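4.2 Keeping the sorting cell in calibration

The Gratcombe cell pairs one arm with a green belt conveyor, and most published accounts of such cells stop once the first calibration has passed. We doubt that is a safe place to stop.

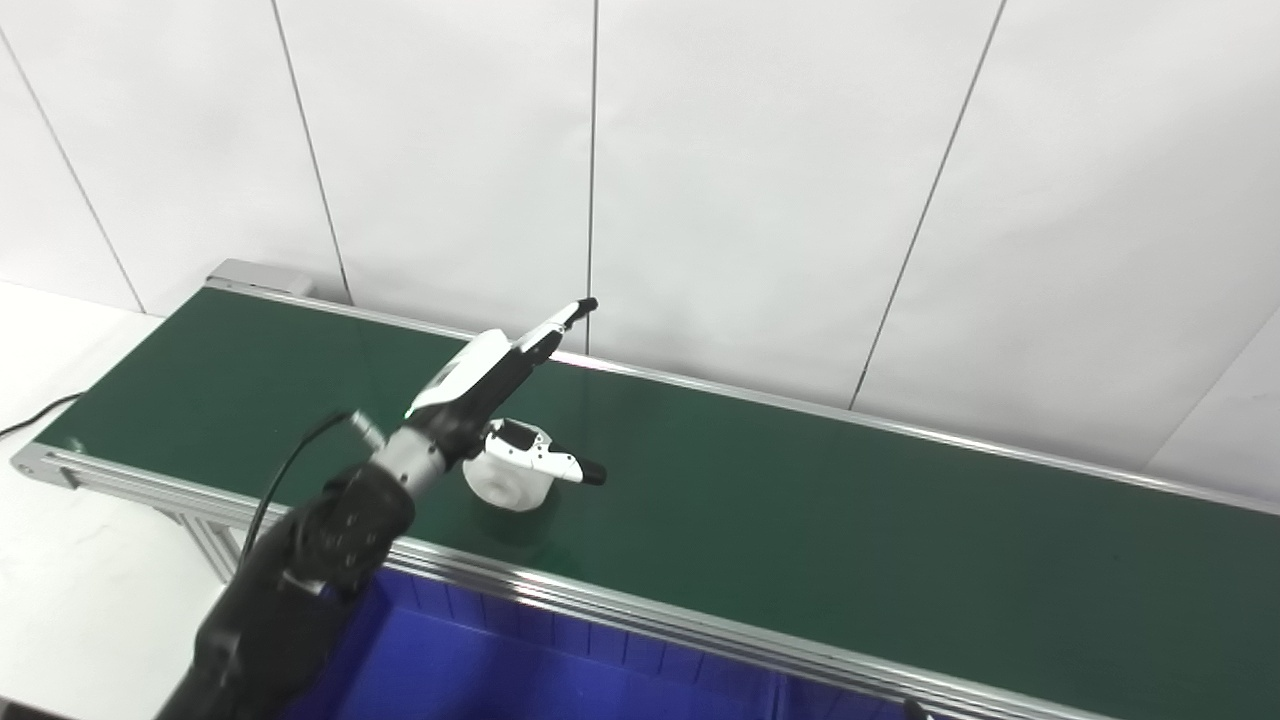 Figure 6. The arm over the belt, with a trigger-headed item to the right of the wrist. The cable loops from the side of the wrist down along the arm.

4.3 Re-zeroing and what it bought us

The supplier's routine asks for a full re-zero every 300 cycles. Ding followed it to the letter for the first half of the trial; Navarrete then ran the second half with a re-zero only when the gripper missed twice in a row. Over 2294 picks we could find no difference between the two that we would be willing to defend. The Talter script reported an improvement after nearly every re-zero, but it scores itself against its own last reading, so we give that little weight.

Two faults did matter. The connector on the wrist worked itself slack, and the error log put this down to 'payload drift' – a label that sent us looking in the wrong place for 6 days. The belt rails had also been levelled against the wall panels, which are not themselves level. Shimming the front support legs cured most of the offset along the belt. Earlier work on the Colline cell credits a similar gain to software (Section 2), and we would like to see that result repeated with the rails checked first.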